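Home | Audio | Wanted: testers and writers
Email this | Print this page

Wanted: people who don't believe the box

Drukik reviews headphones, speakers and the gadgets that promise to fix them. We need 2 part-time testers from June, working from home or from our room in Lolley.

We have 1,142 readers' letters on file, and most of them say the battery didn't last as long as the packet claimed. We'd like that checked by someone stubborn. You'll wear earbuds on buses, in the rain and through long phone calls, then write down what happened. If the "studio sound" is mud, say mud.

You don't need golden ears – we have our doubts about people who claim them. You do need to write plain English and hand in copy on the day you promised it. Anyone who has called a charging case "game-changing" should probably apply elsewhere.

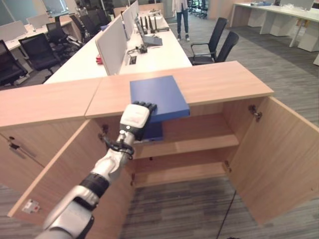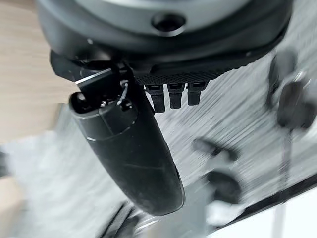
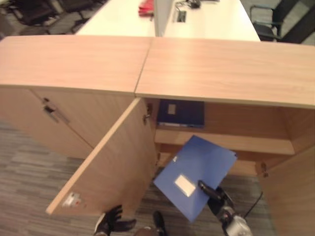
Pay is per review, at a fixed rate, and you hear the rate before you start. No free kit in place of wages. Samples from Aguiar, Werkeck and the rest go back when you've finished.

To apply, send Rogério Leite 300 words on something you bought and regretted. No CVs over one page – he won't read them.

Filed under: Audio, Jobs, Wearables

We use cookies to remember your settings. Accept | Manage choices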